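4. Demostración por guiado y por mando remoto

Esta sección describe la grabación de demostraciones con Wodel Teach, tanto por guiado manual del brazo físico como por teleoperación en el simulador incluido. Antes de continuar debe haberse completado la calibración de la sección 3. El formato de los archivos es el mismo en ambos modos y las sesiones pueden mezclarse en un único conjunto de entrenamiento.

4.1 Guiado manual

1. Coloque el brazo en la postura de reposo y espere a que el indicador de estado quede fijo.
2. Active el modo de compensación de gravedad desde el menú Brazo > Guiado.
3. Sujete el brazo por el último eslabón, nunca por los dedos de la pinza.
4. Pulse Grabar y conduzca el brazo hasta el objeto a velocidad constante.
5. Cierre la pinza con el botón de la muñeca. Mantenga la postura hasta oír el segundo tono.
6. Lleve el objeto al punto de destino, abra la pinza y retire el brazo en vertical.
7. Pulse Detener. El archivo se guarda en la carpeta de la sesión.

PRECAUCIÓN: no active la compensación de gravedad con una carga en la pinza que no esté declarada en el perfil de herramienta. El brazo puede desplazarse hacia abajo sin previo aviso.

NOTA: el muestreo es de 200 Hz en guiado manual y no puede modificarse.

4.2 Teleoperación en el simulador

1. Conecte el mando Hauksdóttir al puerto de control y abra el entorno Fesoncombe.
2. Seleccione la escena y la disposición de objetos.
3. Compruebe que el brazo simulado responde en los tres ejes de traslación antes de habilitar la rotación.
4. Pulse el gatillo izquierdo para acoplar el mando al brazo. Mientras no esté acoplado, el movimiento del mando no tiene efecto.

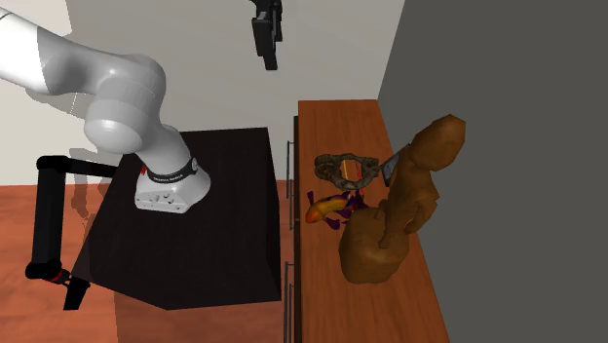
La postura inicial determina la calidad de la demostración en mayor medida que la trayectoria posterior. Empiece cada grabación con la pinza abierta, vacía y separada de los objetos, de modo que la aproximación completa quede registrada. Con los objetos agrupados sobre el armario de madera, decida antes de grabar cuál va a tomar y por qué lado. La pieza curva situada delante del anillo tiene fragmentos morados en ambos extremos, y la figura marrón oculta parte de la pieza plana gris azulada; una aproximación lateral baja puede empujar las piezas vecinas. Se recomienda descender en vertical y girar la muñeca antes del contacto — no durante el cierre.

5. Pulse Grabar y ejecute la tarea. Si el objeto se desliza, no corrija sobre la marcha: detenga, descarte y reinicie la escena.
6. Para desacoplar el mando sin cortar la grabación, suelte el gatillo. El brazo conserva la última postura recibida.
7. Finalice con la pinza abierta y etiquete la demostración como válida o descartada.

NOTA: una demostración en simulador no puede superar los 240 segundos. Al alcanzar el límite, la grabación se cierra y queda marcada como incompleta.

PRECAUCIÓN: si hay un brazo físico conectado al mismo equipo, verifique que el selector de destino indica SIM. Con el selector en REAL, el brazo físico reproduce las órdenes del mando.

4.3 Errores frecuentes

Error 577: pérdida de sincronía entre mando y simulador. Desacople, cierre el entorno y repita desde el paso 1 de 4.2. Los datos anteriores a la pérdida se conservan.

Salto de muñeca al acoplar: la orientación del mando difiere demasiado de la del brazo. Alinee el mando con la guía en pantalla y vuelva a acoplar.

Manual de Sturneck, revisión del 17 de septiembre.

Comentarios (3)

taller_norte
El error 577 me salía siempre con un concentrador USB. Conectado directamente al equipo no ha vuelto a aparecer.

mgrv
En 4.1, paso 5: ¿el segundo tono suena también con el volumen del panel a cero? En mi unidad no.

pinza_y_media
@mgrv En la mía tampoco. Desde la versión de mayo hay un aviso en pantalla, pero viene desactivado — está en Preferencias > Avisos.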